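Pellovley Textile Workshop
Notebook, Folding Bench

Thursday, March 10, 2022

Purpose of entry: to record the present arrangement of the folding bench and the agreed method for printed towels, following the revision begun in February.

The Asberg order stands at 455 towels, of which 133 have been folded, checked and entered in the register. The remainder are to be folded to the same specification. Colleagues taking over the bench are asked to read this entry before starting and to initial the register at the end of each session.

Specification. Each towel is folded in half lengthwise, then in thirds across, with the print outward. The finished piece should lie flat without being held. Any towel that springs open is to be shaken out and folded again. Pressing by hand is permitted; the iron is not to be used on the printed goods until Nuchit has replied to our question on the fastness of the blue.

Surface. The white foam mat stays on the table for all folding work. The gray grid has proved useful for squaring the long edges, although the lines are faint and are best seen with the side lamp off. Towels are to be laid lengthwise, far edge to near edge. These towels are longer than the table is deep and the near end will hang over. This is acceptable during spreading – the overhang should be drawn back onto the mat before the first fold. 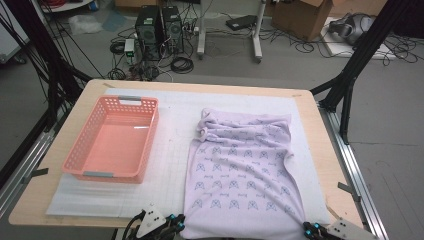
Fig. 1. Folding bench with pink basket, left, and printed towel, right, before squaring.

The far end requires the most attention. Where the cloth is bunched or rolled at a corner, the corner must be opened fully before any edge is aligned. In the February trials several towels were folded with a twist still in the cloth, and the finished pieces were visibly thicker on one side. Diagonal creases in the lower part are a lesser matter and generally come out when the two long edges are drawn apart evenly.

Print. The arch-shaped motifs alternate with the small fish or bone shapes (the Fakevero pattern sheet gives no name for either, and the register uses "arch" and "small motif"). The fold line need not fall on any particular row. An earlier note in this book asked for the center fold to pass between two rows of arches. That instruction is withdrawn, as it added time and the result could not be told apart once the towels were stacked.

Basket. The perforated basket is kept to the left of the towel with its handles at the far and near ends. Finished pieces go in flat, fold toward the near handle. Unfolded stock is not to be placed in it at any time.

Outstanding:
Reply from Nuchit regarding heat.
Second basket of the same size, requested, not yet received.
Shelf labels for the next lot of 300, to be written once the lot number is confirmed.
Mat to be wiped down and left flat overnight, not rolled.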